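In defence of the small bedroom

Every few months somebody in our part of town puts in plans to knock two bedrooms into one. I live on a terrace in Ileck where the houses were put up with three bedrooms each: one large, one middling and one that estate agents call a "box room" with a note of apology. Walk down the street now and you will find that a good number of the small ones have gone. They have become en suites, dressing rooms or the extra few feet on a master bedroom that was perfectly good before. I think this is a mistake, and I would like to set out why.

I should say that I have an interest. I grew up in the smallest room of a small house, and I have slept in a small room for most of my adult life. When we moved here we could have taken the large room at the front. We gave it to the children to share and took the one at the back, where a double bed leaves a strip of floor wide enough to walk down sideways. Visitors think we are being noble. We are being lazy. It takes four minutes to hoover.

The case for the large bedroom is usually made in terms of calm. The magazines show a bed standing alone in a great deal of pale carpet, with an armchair by the window. I have stayed in rooms like that and have never once sat in the armchair. I put my clothes on it. In every house I know that has a bedroom armchair, the same thing happens to it. People pay for the space, heat the space and then use it as a shelf.

Heating deserves more attention than it gets. Our back bedroom has one short radiator and it warms the place in the time it takes to brush your teeth. The front room has two radiators and a bay, and in February it is never really warm until it is time to leave it. We kept a note of our bills for 17 months after moving in, mostly because we were worried about them, and the lowest winter bills were for the weeks when the children were away and we shut the front room door. I do not offer this as science. But a room used mainly with your eyes closed is an odd place to spend your heating money.

Then there is the matter of what a small room does to your belongings. In a large bedroom, furniture breeds. A chest of drawers is joined by a second one, then a blanket box, then an exercise bike. In a small bedroom you have to decide. When we moved I had 43 shirts, which is a ridiculous number for a man who wears the same five. The wardrobe would not take them and there was no wall left for another, so most of them went to the charity shop on Usuga Road. I have not missed any of them and could not now describe more than a couple.

I will admit the obvious difficulty, which is storage. Everything that cannot go on a wall goes under the bed, and the bed becomes the most important piece of furniture in the house. People choose beds by the headboard. In a small room you should choose by the height of the rails from the floor, and by whether there is a leg in the middle that will stop you sliding a suitcase through.
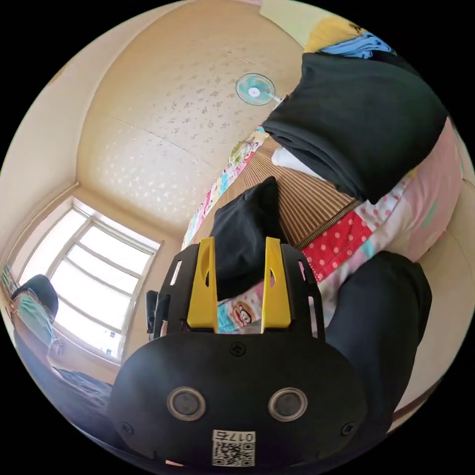

Our own bed was a bad choice in this respect. It was a Lirnarel, bought in a hurry from the Hurby showroom on the ring road, and it cost £671 with delivery, which was more than we had meant to spend. The slats are sound and it does not creak. But the rails are too low for the boxes we already owned, so we bought new boxes, and the new boxes hold less. If I were doing it again I would take a tape measure and lie down on the showroom floor, whatever the staff thought of it.

The other fair objection is that some people need the room. Anyone who uses a wheelchair or a hoist, or who is nursing somebody at home, needs clear floor on both sides of the bed, and no amount of cleverness with boxes will provide it. My mother spent her last year in a downstairs room that had been a dining room, and I was grateful for every foot of it. A street should have some large ground-floor rooms in it. What I am complaining about is the healthy couple in their thirties who remove a child's bedroom so that they can walk round the bed without turning.

For that is what is lost when the wall comes down. A three-bedroom house can take in two children of different ages, or a lodger, or a grown-up son who has run out of luck. A two-bedroom house with a splendid master suite can take in far fewer people, and it will go on being a two-bedroom house for every family that comes after. Putting a wall back is not very expensive, but I have never seen it done. The buyers who would want the third bedroom do not come to view, and the ones who come like the suite.

The council takes little interest. Inside an ordinary house you can mostly do what you please with a wall, provided the ceiling stays up. I would not want an inspector in my bedroom either. But there are grants and loans in Ileck for lofts and extensions, all on the argument that we are short of bedrooms, while the bedrooms we already have are being turned into places to keep shoes. I would like the same leaflet that tells people how to build a new room to have a paragraph on how to use a small one.

It could say some useful things. Hang the door so that it opens against the wall and not against the bed. Put the light switch where you can reach it lying down. Fix the bedside lamp to the wall and you can do without a table. Do not buy a bed with drawers unless you have checked that the drawers can open, which in our room they could not have done on either side. Use a blind, as curtains take up more of a small window than you would think. Leave one bit of wall bare, preferably the bit you see first when you wake up.

It could also say that children like small rooms. Ours asked to swap with us last year. They had worked out that from the back you can hear the rain on the kitchen roof and that you can touch both walls if you stretch, and they thought it unfair that we should have it. We have said they can take turns in it when the younger one is at secondary school, and that until then it is ours. The house next door but one went on the market the same week. It used to have a back bedroom exactly like it, and the particulars now call that space a "dressing area with potential".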